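Rilthorpe workshop, speaker notes, November 25, 2018
Talk: Fewer demonstrations, better chosen

Slide 1. Say hello. Skip the joke about the projector.

Slide 2. The Triver method in a breath: train a rough policy, ask where it is least sure, collect new demonstrations only there. Pause. People will be writing.

Slide 3. Old habit was to record everything and hope. We had about 3 terabytes of hope.

Slide 4. Result. Triver matched the Esteban baseline with half the demonstrations. Say "on our tasks" out loud - someone from Fidgate will be in the front row, and they will say it for me otherwise.

Slide 5. Weak spot: the uncertainty score gets smug on shiny things. Own up early, move on.

Slide 6. Setup. Let them look, drink water.
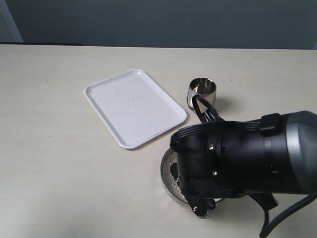
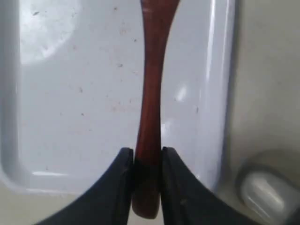
Same tray in all three views. 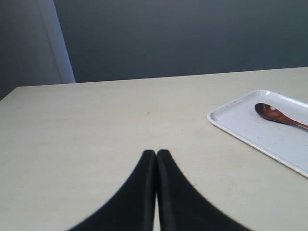
Slide 7. Expected question, with the answer I should give and not the long one.

Why not just use a bigger model?
We tried 2 larger ones in June, and both were more confident in the same wrong places. Choosing the data helped more than adding layers.

Slide 8. Thanks, code link, sit down.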